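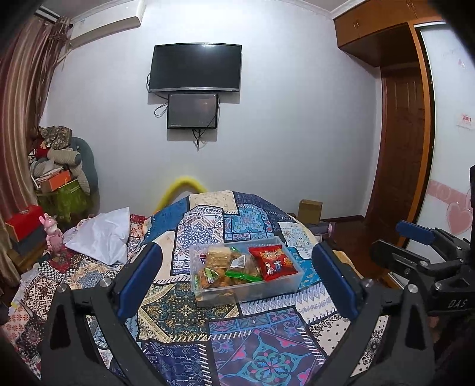

ベッドの上のお菓子ケース（透明のやつです）

お菓子の収納、みなさんどこに置いてますか？

投稿者：パッチワーク布団
はじめまして、いつも読むだけだったのですが、思いきって書き込みます。長くなったらごめんなさい。
六畳ない部屋にベッドを置いて暮らしていて、お菓子の置き場所にずっと悩んでいます。台所の戸棚は鍋と乾物で満員なので、去年から透明のプラスチックケースにまとめて、寝室に置くようになりました。赤い袋のキャラクターもののスナックと、クラッカーと、揚げ菓子の小袋と、あとはその時々の細かいものです。ふたはありません。写真はベッドに置いたところですが、ふだんの定位置が決まらなくて、床だったり棚だったり、日によって引っ越しています。
奥の壁ぎわに服や毛布やグレーの長いクッションが山になっているのは、衣替えの途中で力尽きたところです。11月になっても終わっていません……。
寝室にお菓子を置いている方、どこに、どんなふうに置いているか教えていただけるとうれしいです！

投稿者：こんぺいとう母
うわあ、ベッドカバーがすてき！お菓子より先にそっちに目がいってしまいました。紺とターコイズとピンクって、なかなか合わせようと思わないのに、ペイズリーも曼荼羅みたいな柄もけんかしていなくて、見ているだけで元気が出ます。手作りですか？
本題のお菓子ですが、うちもまったく同じような透明ケースを使っています。中身が見えると「まだあるから今日は買わなくていいね」と子どもに言えるので、それだけでずいぶん助かっています。定位置は本棚の一番下の段です。

投稿者：seixas_cha
水をさすようで申しわけないのですが、私は寝室にお菓子は反対派です。
以前やっていて、ある夏にアリの行列を見てから、きっぱりやめました。特にふたのない箱はおすすめできません。クラッカーのかけらって、布団の縫い目に入ると本当に取れないんですよ。あんなにきれいなカバーならなおさら、台所に戻してあげてほしいです。鍋のほうを一つ減らすという手もありますよ。

投稿者：パッチワーク布団
お返事ありがとうございます！
＞こんぺいとう母さん
カバーは残念ながら手作りではなくて、Hendaleという小さな雑貨屋さんで買いました。店主のMargaridaさんが「部屋が狭い人ほど大きな柄を敷くといい」と背中を押してくださって、半信半疑で敷いてみたら、帰ってくるのが楽しみな部屋になりました。本棚の一番下、いいですね。
＞seixas_chaさん
アリ……！想像して鳥肌が立ちました。鍋は、実家からもらった大きいのが手放せなくて。でもおっしゃるとおり、細かいかけらのようなものが箱の中でごちゃっとしているのは、自分でも気になっていました。

投稿者：みかん箱
横から失礼します。私はseixas_chaさんほど厳しくしなくてもいいのでは、と思います。未開封の小袋だけなら、寝室でもそんなに困ったことにはなりませんでしたよ。
うちの決まりは、開けたものは台所、開けていないものは寝室、それだけです。夜中に小腹がすいても、寝室で開けたら台所まで持っていかなくてはいけないので、面倒になってそのまま寝てしまいます（笑）。おかげで少しやせました。
それと、箱は深さのあるものより浅いほうが、下敷きになって忘れられる子が出なくて良いです。私は深い箱の底から、いつのものかわからない飴を発掘したことがあります。

投稿者：seixas_cha
未開封だけ、というのはわかります。ただ、それを守れる人はそもそも悩まないような……。私は無理でした。一枚だけと思って開けて、輪ゴムで留めて、箱に戻してしまうんです。どうしても寝室に置くなら、せめてふた付きで。Plavixの保存箱は重ねられるので、うちの台所では3つ積んでいます。335円のときにまとめて買いました。

投稿者：こんぺいとう母
ふたはあったほうがいいけれど、ふたがあると上に物を置いちゃうんですよね、私だけでしょうか。本、洗濯物、また本、と積もっていって、気づくとお菓子に手が届かない。そういう意味では、ふたなしのほうが片付いていたりします。
ところで、ベッドの奥で弧を描いている黄色いふわふわは何ですか？すきま風よけ？それから左のピンクのうさぎさん、ちょこんと立っていてかわいい。

投稿者：パッチワーク布団
黄色いのは、もともと妹の部屋にあったもので、正式な名前は私も知りません。ふわふわしていて気持ちがいいので、なんとなくあそこに落ち着いています。うさぎは引っ越しのときに友だちがくれました。朝起きると目が合います。
箱の件、みなさんのお話を読みながら中身を全部出してみました。クラッカーは残して、細かいものはビンに移して台所へ。緑のラベルの小さい袋は、自分で買ったのにすっかり忘れていて、今お茶といっしょにいただいています。おいしいです。

投稿者：みかん箱
お茶の時間になっている！いいなあ。
ビンは口の広いものがいいですよ。手が入らないと、結局逆さにして振って、こぼします。

投稿者：seixas_cha
ビンなら賛成です。クラッカーも残さずに台所へ、とまだ思っていますが、しつこいのでこのへんで。服の山のほうも、進んだらまた見せてくださいね。

投稿者：パッチワーク布団
口の広いビン、探してみます。服の山は……今夜、毛布だけでもたたみます。クラッカーはもう少しだけ寝室にいさせてください！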